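Kleine Flaschen und Tuben auf einer Unterlage sortieren

Wer Fläschchen und Tuben aus Bad oder Werkstatt durchsieht, braucht einen freien Tisch und eine große, dunkle Matte. Helle Teile sind darauf gut zu erkennen, und die Tischplatte bleibt sauber.

1. Matte glatt auflegen, Ränder andrücken.
2. Jedes Teil einzeln aufnehmen und von allen Seiten ansehen. 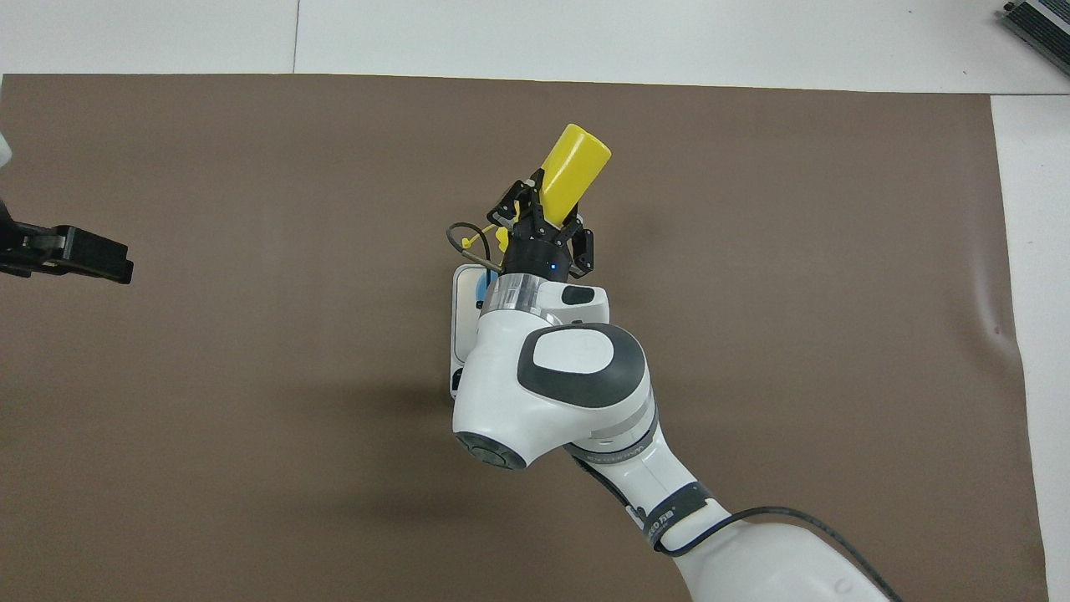
Gelbes zylindrisches Teil über der braunen Matte, leicht schräg gehalten

3. Verschluss prüfen. Klebrige Reste mit warmem Wasser abwischen – kein Lösungsmittel.
4. Stehend einräumen, Behälter bis zu 80 ml nach vorn.

Matte zum Schluss feucht abwischen und flach trocknen lassen.

Usha Gounder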